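双臂工作站右臂紫色软管总是绞，大家怎么走线的？
板块：设备维护 > 桌面机械臂

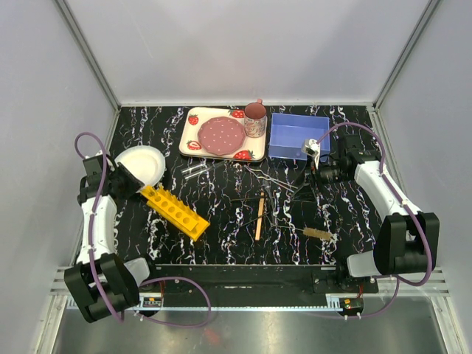
图1 工位现状，两条臂都在台面上方，紫管走法见图

楼主 | 管线苦手
站子是我们自己搭的，围板加铝型材框架，两条臂都装在靠人这边的横梁上，夹爪往里伸。气管用的是紫色软管，沿着前臂走，过肘部，再从下面绕回来。
左臂一直没出过问题。右臂的管子从腕部上面拱过去，绕到肘部壳体下面，跑到 2,171 个循环的时候夹爪开始合得慢，查下来是肘下面那一段被压扁了。换了一截新管，又跑了 536 个循环，同一个位置又有压痕。
程序里腕部转角没有改过，两次都是一样的任务，把台上的杂件往右边蓝盒子里放。
想问两件事：一是肘部下面那个弯到底该留多长，二是要不要干脆改成从外侧走。

2楼 | 灰板子
先看余量。你左边下面盘着一圈，右边那段是从臂底下往左拉的，看着没有左边松。我的经验是把臂开到最远的姿态，管子还能用手提起两指高才算够。
另外别在肘部壳体上扎死，扎带放在前臂中段，给肘部留出自由段。

3楼 | Dufour售后转行
不同意楼上留余量的说法。余量大了，管子会垂到横梁下面那条齿条附近，那边两头都有小电路板，细线还露在外面。我以前在 Nulholm 那边的线上修过一台，就是管子垂下去把信号线挂断的，停了半天。
应该缩短，再加一个旋转接头。

4楼 | 管线苦手
回3楼，旋转接头试过一次，Bana 的那款，装上以后腕部高出来一截，放东西的时候碰盒子边，又拆了。现在右夹爪上面那个白色接头和蓝盒子前沿在画面里已经叠着了，再高我不放心。

5楼 | 灰板子
那就更别缩短了。管子一短，拉力全落在白接头上，先漏的就是它。
垂下去的问题用卡扣解决，在横梁侧面的金属边上装两个开口卡扣，管子放进去能滑动，掉不到齿条上。

6楼 | 夜班小陆子
路过说一句，你们吵长短之前先量一下弯曲半径。同样外径的管子，软的和硬的最小半径差很多。楼主这个管子什么料的？聚氨酯的话弯成那样问题不大，尼龙的就难说。

7楼 | 管线苦手
聚氨酯，外径 6，买的散卷，没牌子。

8楼 | Dufour售后转行
散卷的我不敢用。壁厚不均匀，压痕总在同一个地方，有可能是那一段正好卡在壳体和型材之间，也有可能就是管子薄。换一卷有规格书的再试，别一次改两个变量。

9楼 | 夜班小陆子
同意8楼这句。我们站上的规矩是每 100 个循环停下来摸一遍管子，重点摸肘下和接头根部，摸到扁的就记位置。用记号笔在管子上画个圈，下次看圈挪了没有。圈挪了说明管子在窜，圈没挪还扁就是夹住了。

10楼 | 灰板子
画圈这个办法可以。再补一个：断气以后用手带着右臂慢慢走一遍程序里的几个点，眼睛盯着肘下面看，比跑程序看得清楚。注意先断电松抱闸，臂用另一只手托住，别让它砸台面。

11楼 | 台面收纳员
楼主的台面是不是也该清一下？两根玻璃管就搁在托盘前面，旁边还有镊子一样的长夹子和木棍。管子真脱了甩一下，玻璃的先碎。调管线的时候我都把台子清空。

12楼 | 管线苦手
那个是金属夹子。玻璃管和盘子都是任务里要用的，调管的时候我收起来，这条接受。
晚上 9 点多停机按10楼的办法走了一遍，右臂收回来的时候，肘下那段确实会被带进壳体和下面型材的缝里，伸出去的时候看不出来。左臂收回来不进缝，它那个圈是往右边散开的。

13楼 | Dufour售后转行
那就是走线位置的问题，管子先不用怪了。还是建议短一点，短了就进不了缝。

14楼 | 灰板子
短了伸出去就绷。照左臂的样子盘一圈，圈往中间放，用卡扣挡住别让它往缝那边跑。两边对称，以后换管也好剪，按一个长度裁就行。

15楼 | Dufour售后转行
对称没有意义，两条臂干的活不一样，右臂往蓝盒子那边去得多。你让他盘圈，过两个月再来看齿条边上挂没挂线。

16楼 | 夜班小陆子
卡扣我们用的是 Jistitach 的开口款，背胶那种别买，粘在金属上热了会掉，买带螺丝的。型材槽里放个滑块螺母就能锁。

17楼 | 管线苦手
先按14楼的盘圈加卡扣，螺丝款的已经下单。管子还是用这一卷，先不换，按8楼说的一次只动一个地方。每 100 个循环摸一次，跑到 4,000 再回来报数。要是还扁，就换管子，再不行按13楼的缩短。

18楼 | 台面收纳员
重装完记得吹一下接头再上气，剪管子的碎屑会跑进阀里。管口用专用剪刀剪平，美工刀切出来是斜的，插进去密封不住。

19楼 | 管线苦手
收到，剪刀有。

20楼 | Dufour售后转行
4,000 的时候顺便拍一下齿条两头那两块板子。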